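Teaching by hand at Woma

I finally got my turn on the Zemer setup last week, and I have to say I was terrible at it. You hold a small leader arm, the real one copies whatever you do, and every wobble in your wrist shows up on the table. Chinyere Osagie made it look like pouring tea. My first 4 tries all went into the reject folder, and she was very kind about it!

The job is cups and baskets for now. We have 258 good demonstrations saved and Kavinda Navaratnam wants 1000 before he trains anything, so there's plenty left for the rest of us to do. 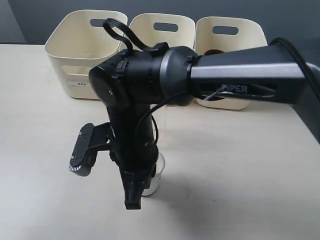

The PIPER arm at the table, gripper down by the white cup.

My one tip, for anyone signing up – watch the wrist camera feed as well as the arm itself. I kept staring at the fingers and forgetting that the camera view is what gets recorded too. Slow down near the table, and if you fumble, just stop and start a new take. Slots through the end of October are on the sheet by the door, and Kavinda will show you how to log your runs.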